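Why doesn't stainless steel go rusty?

Leave an iron nail outside in the rain and it soon turns orange. The orange stuff is rust. It forms when iron meets water and oxygen, a gas in the air. Steel is mostly iron, so ordinary steel rusts too.

Stainless steel has another metal called chromium mixed in. School and café kitchens use it for shelves, sinks and racks.

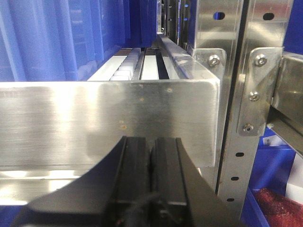 The invisible skin

Chromium joins up with oxygen to make a very thin skin all over the steel. It is far too thin to see. Water can't easily get through it, and if you scratch it, the skin grows back by itself.

Stainless steel can still get marks on it. Food, grease and hard water all leave stains, and salt left on it for a long time can damage the skin.
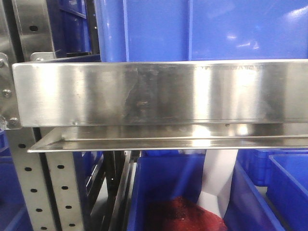
A reader in Brukthorpe wrote to ask why her spoons came out of the dishwasher with orange spots if they can't rust. Sometimes the rust has come from something else in the wash, such as an old knife or a chipped rack.

Bowls and plates are often made from a different material altogether.
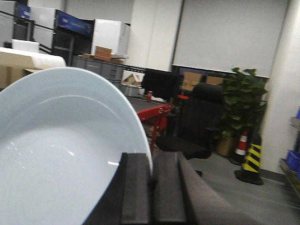 Ceramic starts as clay and is baked in a very hot oven called a kiln. It has no iron metal in it to rust, but it will break if you drop it. A steel bowl will probably just get a dent.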